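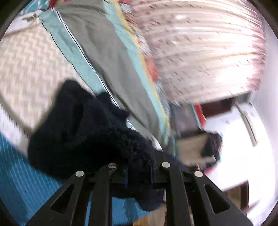 Wenon Robotics Short Course
Unit 3: Estimating gripper state from a wrist view
Handout, revised 2022-12-20

Scope
These notes cover the perception node that runs between the camera driver and the policy. Its job is to publish three values per frame: opening width, contact state, and a confidence score. The planner in Unit 4 reads all of them, so keep the message layout as given in the Luken package.

Opening width
With a linkage gripper viewed from behind, width can be recovered from the links without an encoder. The screw heads are good features: small, round, bright against black links, and fixed to the mechanism. Detect them in the lower part of the image, sort them left to right, and fit the linkage model. Two free parameters are enough, the joint angle and a small vertical offset for camera mounting error.

Fit only to heads that pass the roundness test. If fewer than 2 pass, hold the last width and lower the confidence. Do not extrapolate from the previous velocity. Fast hand motion makes that estimate worse than a held value.

Dark cloth on dark links
Navy fleecy cloth against black links is the standard failure case. A plain intensity threshold merges the two, and the resulting mask reports a gripper much larger than the real one. Use the linkage fit first, project the link outlines into the image, and remove them. Whatever dark region remains near the fingers is an object candidate.

The triangular windows in the links need care. Bedding and floor seen through them belong to the background — the projected model must include the cut-outs, or the mask will swallow those pixels.

Contact state
Cloth may lie over the links without being held by them. Overlap in the image is therefore not evidence of a grasp. Contact is set to true only when the candidate region moves with the gripper over a window of 25 frames while the background flow differs. Until the window is full, publish "unknown".

Motion blur
Blur is uneven across a wide view. The links can be sharp while a distant curtain is streaked, so a single blur score for the whole image will reject usable frames. Compute it inside the link region only. Background flow should skip blurred or overexposed tiles, such as a bright wall at the side. Some 30 tiles are needed for a stable flow estimate in the Stundeo implementation.

Lab task
1. Run the Moncrieff replay tool on the cloth recordings with the default threshold node. Save the masks.
2. Replace the node with the linkage fit and repeat.
3. Plot width and confidence on the same time axis. Mark every interval where contact is "unknown".
4. Submit the plots and the node source. Parameter files go in a separate folder.

Reading for Unit 4: planner interface, sections 2 and 3.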